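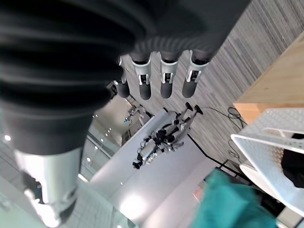
Gray striped carpet, black cable in loops. Week one of the big floor project!

OK a bunch of you asked how the workroom is coming along so I'm doing a thread. Get a coffee, it got long (I tried to keep it short and then I started talking about carpet).

Some background: the room used to have a bare floor and it was LOUD. Every chair scrape, every dropped screw. The people downstairs were very nice about it right up until April, when they stopped being nice about it.

So, carpet. The first quote was $830 for fitting and that was before the carpet itself. I thanked the man and went home and measured the room again, like it might have gotten smaller.

It's 11 feet on the long side, by the way. I had it written down as 12 for two years. I bought a shelf based on that number. The shelf lives in the hallway now.

We ended up with a striped one from Meltell, light gray and dark gray, very fine lines. I picked it off a sample about as big as a slice of bread, which I don't recommend. A stripe that size tells you nothing about a whole floor.

Embla Tangen wanted plain charcoal and she made a good case for it! Shows less, you can patch it, no direction to worry about. I wanted stripes. We did rock paper scissors and I won with paper.

The direction thing is real though. Lay stripes even a little bit crooked to the wall and your eye goes straight there every time you walk in. We snapped a chalk line first and I'm so glad, my wall is not as straight as I believed.

We laid it ourselves over two evenings. Double-sided tape all along the edges, a couple of strips through the middle. My knees have filed a complaint.

Cutting tip: new blade way more often than you think. I tried to do the entire doorway with one blade and the last bit looks chewed. There's a metal strip over it now and I'm asking you all not to look under it.

And now the cables. Light carpet and black cables, guess what you see first. On the old floor they sort of disappeared, on this one every single one looks like it was drawn on with a marker.

Things I tried: running them along the wall (too short), tucking them under the carpet edge (please don't do this, you get a ridge and it's bad for the cable), and yelling.

What mostly works is coiling whatever's spare and using a strip of hook-and-loop tape on each coil. I got a roll and cut it into 21 pieces one night while watching a baking show. Very soothing, ten out of ten evening.

Coil them big, too. I used to wind mine tight around my hand and then wonder why they never lay flat again. Big lazy loops are so much better.

Someone's going to ask if I labeled them. I labeled four. Then the pen died and so did my interest.

Moving on to soft things, which turned into their own project. Once the floor was quieter I started hearing everything else, so I got a bit carried away with fabric. Dark gray for the big pieces, light blue knit for a little bit of color.

Was the light blue a sensible choice for a workroom? No. Do I love it next to the gray? So much. It's the only thing in there that isn't some shade of pencil.

The dark gray has a fuzzy feel to it that I keep petting when I'm supposed to be on the phone. It also collects every bit of lint in the county, so there's a roller by the door now.

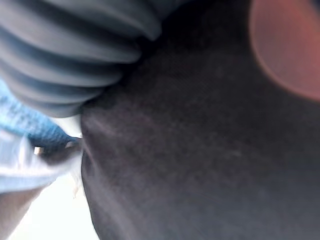
Washing is where I'm still learning. Light blue and dark gray do NOT go in together, I know that, you know that, and I did it anyway with a test scrap. The scrap is now a color I'd call puddle.

So it's two loads, cool water, inside out where there is an inside. Then I hang the knits over a rack sideways, or they get those little shoulder bumps from the pegs.

Senthil Kurup told me to put the fuzzy stuff through a short tumble with no heat at the end and it does lift the nap back up! I was skeptical. I've since done it to everything I own.

If you're shopping for knits, poke your finger at the loops before you buy. If it goes straight through, it's going to snag on the first thing with a corner. I had one in my cart from Brillmont that was gorgeous and basically a net, so back it went.

Total for the fabric side was $76, mostly remnants. Remnant bins are dangerous for me. I went in for one piece and came out with a bag and a loyalty card.

Does it all make a difference to the noise? Yes! I can hear the clock from my chair now, which I didn't see coming and don't totally enjoy. But the chair scrape is gone and downstairs said hi to me by the mailboxes.

Still to do: the trim by the window, a real home for the cables – maybe a shallow box on the wall, maybe hooks, I keep changing my mind – and a second lint roller, the first one is already half gone.

Also vacuuming. Going with the stripes looks tidy, going across them picks up more. I go across and then once along them at the end so it looks nice for a whole hour.

If anyone has hung cable coils on hooks in a rental, tell me what you used. The adhesive kind keeps falling off my walls, usually at 3 in the morning, and I'd like to sleep.

I'll add to this when the trim is done. Embla is picking the paint for that, it's only fair after the rock paper scissors thing.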